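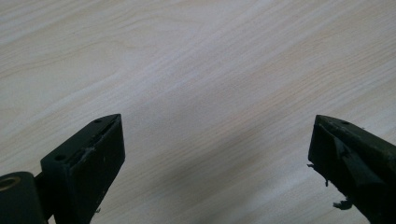

Anouk Dewulf
Responsável pela formação na bancada, Drokell

Imprimir | Enviar por e-mail

Procuramos duas pessoas para a oficina de Stiduvdale, com entrada em novembro, e gostava de vos contar com algum vagar o que mudou por cá. Durante anos, a nossa equipa separou e embalou peças pequenas à mão, turno após turno. Agora boa parte disso passa pela linha Shen, e quem antes embalava passou a ensinar: pega-se na pinça manual, faz-se o gesto devagar sobre o tampo claro da mesa, repete-se, e a linha aprende com essas gravações.

Somos 47 na oficina e ninguém foi dispensado com a mudança, mas as funções mexeram bastante – há menos peso nas costas e mais atenção nos olhos e nas mãos. Os dedos escuros da pinça sofrem com o uso, as almofadas de borracha ou espuma rasgam-se, e por isso o lugar inclui também alguma manutenção simples, que o Jelle Verbruggen explica com toda a paciência do mundo.

Não pedimos diploma nem experiência com robôs. Pedimos mãos calmas, gosto por trabalho repetido e bem feito, e vontade de dizer quando um gesto não resulta (a Tharushi Wickramasinghe, que veio da embalagem, já nos fez mudar mais de 200 instruções!). A formação é paga e dura 2 semanas.

Quem tiver interesse pode escrever umas linhas, sem formalidades, à Jeanine Mertens, na receção da Drokell, ou passar por lá às nove da manhã – há sempre café feito.

Imprimir | Enviar por e-mail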